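Section 4: Using the bed as a folding and packing surface

This section applies to the Bellamy low platform bed with the channeled headboard. It assumes the base is assembled and level (Section 2) and the mattress has been in place for at least 48 hours.

4.1 Preparing the surface

1. Push the bed so the headboard side is firm and does not shift when you lean on it. Leave enough floor on one long side to stand and work.
2. Put on a fitted sheet in a plain color. Pull each corner down fully before going to the next one.
3. Smooth the sheet from the headboard outward with the flat of your hand.
4. Move packing cartons to the side of the bed farthest from the headboard. Keep the area closest to you clear for clothing.

Note: A carton may stand on the bed while you fill it. Do not put more than 15 kg on any one spot, and do not drag a carton across the sheet. Lift it. 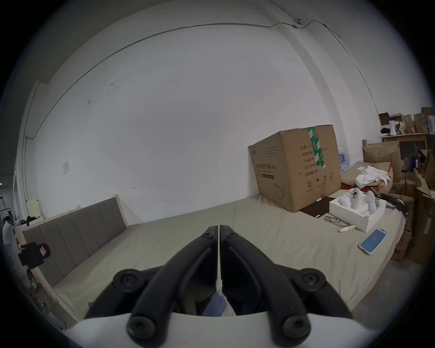 Large carton at the back of the bed, smaller items beside it.

5. Keep small things together on the carton side. Phones and coiled cables are easily folded into clothing by mistake.

Caution: Do not run power cables under the sheet or under folded clothes. Route them along the edge of the bed.

4.2 Folding a T-shirt

1. Lay the shirt out with both sleeves open. It does not matter which way the neckline points, as long as you keep to the same direction for the whole pile.
2. Take hold of the hem at one corner and pull gently until the bottom edge is straight. Repeat at the other corner.
3. Fold one side in toward the middle, sleeve included, then the other.
4. Bring the hem up to the neckline and press down once.

If you work over a duvet, expect the cloth to sink and bunch at the fold. 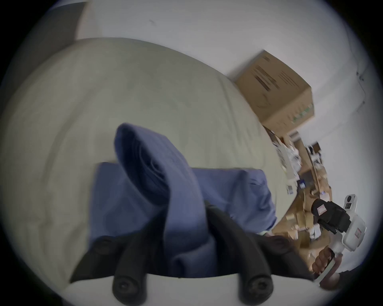
A soft surface also lets the lower layer creep while you move the upper one. If the ends will not line up, open the shirt, take the duvet off and start again at step 1 on the sheet alone. Heavy knits are less affected - thin cotton is the worst.

5. Set the folded shirt aside, neckline up, and go on to the next. Stop at a pile of 200 mm. Taller piles lean when the carton is moved.

4.3 Correcting a crooked shirt

1. Do not shake the shirt out over the bed if other items are on it.
2. Hold the hem at the lower corner and draw it outward, away from the middle of the shirt.
3. Open any sleeve that has folded over.
4. Flatten the body by hand from the neckline down.

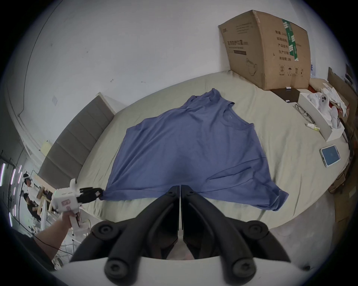

Drawing the hem out at the lower left corner.

Caution: Move eyeglasses and small bottles off the bed before you spread out large items such as sheets or coats.

4.4 Care after use

Brush carton dust off the sheet before washing. Vacuum the channels of the headboard with a soft nozzle, top to bottom. Packing tape must not be stuck to the upholstery - it can lift the fibers.

Replacement slats and corner brackets are listed under part group 3711 in Section 7.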